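Tips for collecting demos at home

I've been gathering demonstrations for our Mukon project in my own living room since April, and I've picked up a few habits worth passing on (my poor coffee table has earned a rest, so we're on the side table now!).

Wipe the tabletop before you start. A sticky ring from a mug will hold a sheet of paper down just enough to spoil a good pick, and you'll blame the gripper for an hour.

Use your real clutter. Remotes, pens, chargers, whatever lives there already. I tried a tidy set of wooden blocks first, and the policy was lovely with blocks and hopeless with everything else.

Move things between takes, even a little. Emlyn Meredith went through my first 100 episodes and found the pen in the same spot in nearly all of them. Oops.

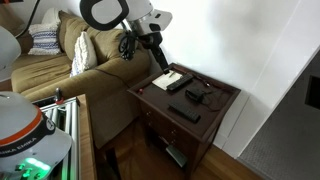

Cords are the hard part, so I do them early while my hands are fresh, and I stop after two bad takes in a row and go make tea. Keep the bad ones, though! Label them "fail" and put them in their own folder. I'm up to 414 episodes now, and I still write the task name on a sticky note before each batch, or I mix up "move the remote" and "line up the remotes" when I'm typing it in later.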